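Notas charla — Cunside, 7 Jun 2025
Planificar el agarre en objetos blandos (20 min, NO pasarse)

Arranque rápido. Quiénes somos: equipo de software de Flendimach, percepción y control. Saltar la diapo de empresa si vamos tarde.

Problema: caja rígida = pose 6D y ya está. Tela no. El bolso se hunde, el asa cuelga donde quiere, la cremallera brilla. Tela negra mate sobre mesa blanca — segmentar el contorno es fácil, lo de dentro es casi todo negro y la profundidad sale con agujeros. 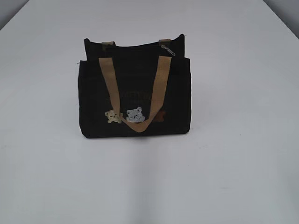
Entonces: no estimamos pose completa. Estimamos borde superior + puntos de anclaje de las asas. Cuatro keypoints, cada uno con su confianza. Si baja del umbral, se pide otra vista antes de planificar. Decir lo del umbral despacio, en el ensayo no se entendió.

Datos: 619 episodios etiquetados, 56 apartados para validación. Etiquetar en Lelorcombe (nuestra herramienta, la abrimos en agosto — no prometer día).

Planificador — Ko. Tres capas:
— candidatos de agarre sobre el borde
— filtro de colisiones brazo/brazo, el cable tambien cuenta como volumen
— trayectoria con velocidad limitada en el último tramo

Lo del cable parece tontería. Más de 37 paradas de seguridad en los registros por no modelarlo. Ahora es una cadena de cápsulas, barato de calcular.
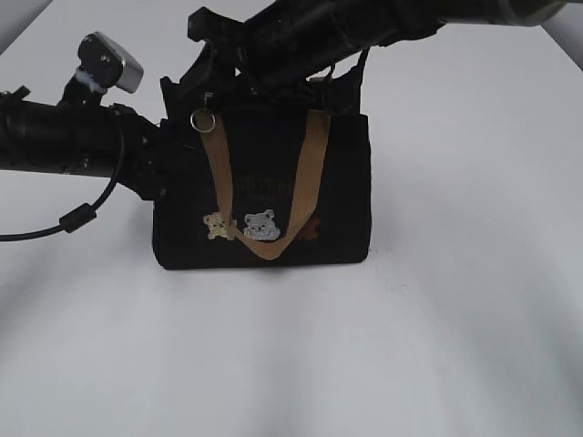
Control: posición hasta el contacto, luego admitancia. Ganancias bajas, que con tela la fuerza sube tarde y de golpe. El cambio de modo lo decide el estimador de contacto, no un temporizador (antes era temporizador, mal).

Oclusión: cuando la pinza está encima, el borde desaparece para la cámara. Congelamos los keypoints y propagamos con la cinemática. Deriva, sí. Enseñar la gráfica de deriva y pasar rapido. 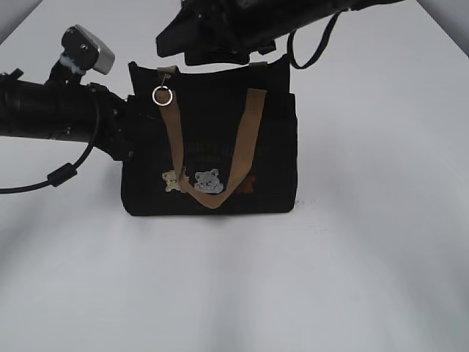
Pregunta que cayó en el ensayo, dejarla apuntada: ¿y por qué no replanificar en cada ciclo en lugar de congelar? Respuesta corta: latencia. La percepción va mucho más lenta que el control y replanificar con un borde medio tapado mete saltos. Replanificamos sólo si la pinza se retira.

Si sobra tiempo: demo del visor de registros. Si no, enlace al repo y turno de preguntas.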